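Otgate Puts Two-Arm Kitchen Robots on a Short Leash for Next Year's Budget

NIDUNAU, November – Otgate will lease 2 two-arm robot stations for its Nidunau prep kitchen and will not buy any until they have earned their keep. The company had been quoted for 13.

The lease runs six months. Otgate asked suppliers Ravn and Trevex for prices on the same terms, with service visits, spare grippers and staff training listed on separate lines. Neither first quote did that, and both were sent back.
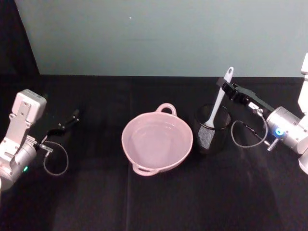

A two-arm station with its right gripper on the handle of a spatula.

Otgate has sat through plenty of sales demos and does not plan its spending around them. Handling one utensil is a long way from a lunch shift. Savings claimed by a supplier will be left out of the budget until the kitchen's own time sheets show them.

Four measures will be reported at the end of the lease: hours run, items dropped, staff time spent helping the machines, and full cost per shift. If the numbers are poor, the stations go back and the money goes to dishwashers, which the kitchen also needs.

No jobs are being cut to pay for the lease.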